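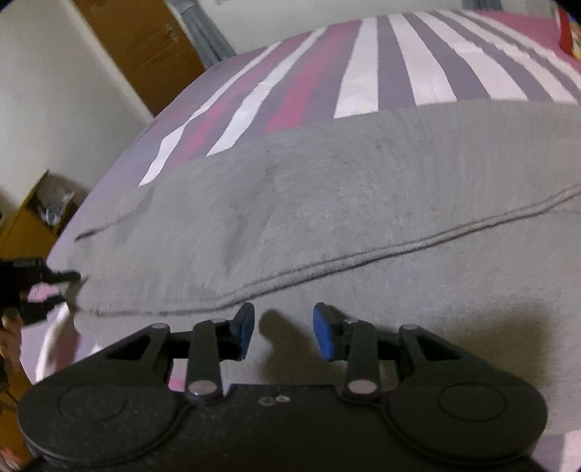 April 27, 2024. Lapel wear, Vondmont jacket, second sample. Pull cycles restarted from 1000 after Sutrisno re-clamped the collar end. Stitching sound up to 2000, first broken thread logged at 2198, outer row, thumb side. Same place as on the Plundness jacket, so I no longer think it is a fault in one batch. A loose sheet of fabric tells us little about this, even a large one like the grey cloth spread over the striped bed sheet, as it has no rolled edge for the hand to close on. Lapel samples only from now on.

Static pull on the sleeve cuff: 919 N at failure, seam went before the weave. Zahira wants it repeated with the cuff turned the other way, as most people grip it with the thumb outside. Agreed. Not done today, no spare sleeve.

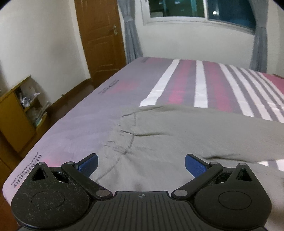

Jaws open over the bed, blue pad on each finger.

Belt slip. Grornham cotton belt, standard knot, tied by Wayne each time to keep the tension similar. Knot came undone on the short drop but held on the long one, which makes no sense to me. Check whether the long drop was run with the core stitching facing in. Jeferson's notes do not say.
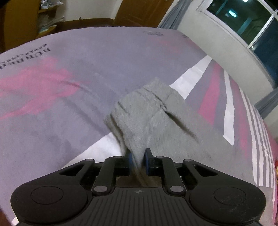

If it was, the two runs can't be compared and both come out of the table. Ask Jeferson before writing anything up for Cinzia.

To do: order two sleeves, replace the lower clamp screw (thread is going), wash the third jacket five times before July and weigh it dry.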